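The Long Table at Cleltelcombe

Crayfish season in Cleltelcombe starts when the creek drops low enough to set traps from the bank, and it ends when people get tired of washing their hands with lemon. In between there is a boil nearly every Sunday. Some are held in yards, some in the parking lot behind the feed store, and the biggest takes place on Fitzgerald Street, which the town closes to cars from noon until dark.

The Fitzgerald Street boil began as a block party. One household had a pot and a propane burner, and the neighbors brought corn. It now feeds 618 people, a number set by the fire marshal, and tickets go on sale in April at the hardware store counter. They are paper tickets. If you lose yours, you don't eat.

Buying the catch

Most of the crayfish come from ponds outside Flevmont, an hour south. The creek still supplies a few sacks, but the creek animals are small and the people who trap them tend to keep them. Pond crayfish are sold live in mesh sacks and have to be kept cool and damp until they go in the pot. A sack left in the sun for an afternoon is a sack thrown out.

Growers in Flevmont flood the ponds in fall, after the rice is cut, and the crayfish feed on what is left of the stubble. A cold winter means a late start and a higher price. Last year was cold. The Fitzgerald Street crew paid more per sack than they ever had and made up the money by raising the price of lemonade, which caused more complaints than anything else that day.

What goes in the pot

The seasoning is the part people argue over. One camp uses Vumia, a dry mix sold in yellow tubs, straight from the tub. The other camp makes its own with cayenne, mustard seed, bay leaf, coriander and a lot of salt. Both camps agree that the crayfish should boil for only a few minutes and then soak with the heat off. The soak is where the flavor gets in. Cooks who skip it end up with spicy shells and bland tails.

Potatoes go in first, then onions and halved heads of garlic, then sausage, then corn. The crayfish go in last. Each pot on Fitzgerald Street holds 120 quarts, and 2 burners run under each one, a setup that was welded in a garage and has never been copied by anyone with a warranty to think about.

Cold food on the side

Cleltelcombe differs from the towns around it in serving something cold and raw with the boil. Elsewhere it might be slaw. In town it is usually cherry tomatoes, chilled and plain, sometimes with the stems on. They cut the heat better than bread does, and they can be eaten with messy fingers. Older residents will tell you to eat one between every few tails. Cucumbers in vinegar turn up too, and so does melon late in the season.

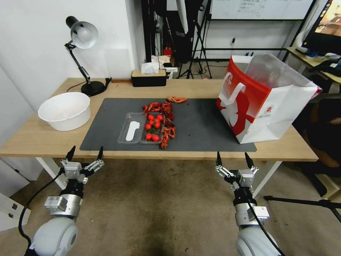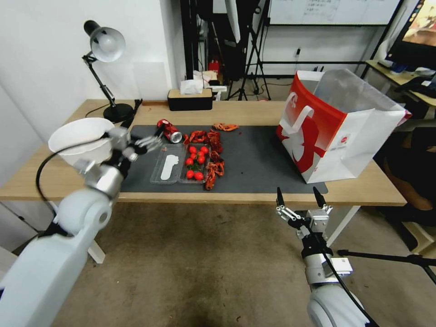 Crayfish and cherry tomatoes, with a plastic spoon in the container.

How to eat one

Hold the head in one hand and the tail in the other. Twist, then pull. Peel the first ring or two of shell from the tail, pinch the base, and the meat should slide out in one piece. If it tears, the crayfish was probably boiled too long. The claws on a large one are worth cracking. On a small one they aren't.

Whether to suck the heads is up to you. The yellow fat inside carries most of the spice, and a first-timer may want to start with a mild batch.

Plan on 4 pounds a person if you are hosting at home and the guests have done this before. People new to it eat less, mainly because they peel slowly. Leftover tails should be picked the same night, while the shells are easy to work, and kept in the refrigerator for no more than a couple of days. They are good in rice, in an omelet, or cold on toast with mayonnaise and a squeeze of lemon.

After dark

By evening the tables on Fitzgerald Street are covered in shells and wet newspaper. The paper gets rolled up from one end to the other with everything inside it, then carried to a trailer. The shells go to a farm east of town, where they are composted with straw. It takes most of a year and the smell is bad for the first month.

The street is hosed down twice - once with soap, once without - and reopened at ten. Cars that drive through that night pick up the smell of cayenne in their vents and keep it for a day or so.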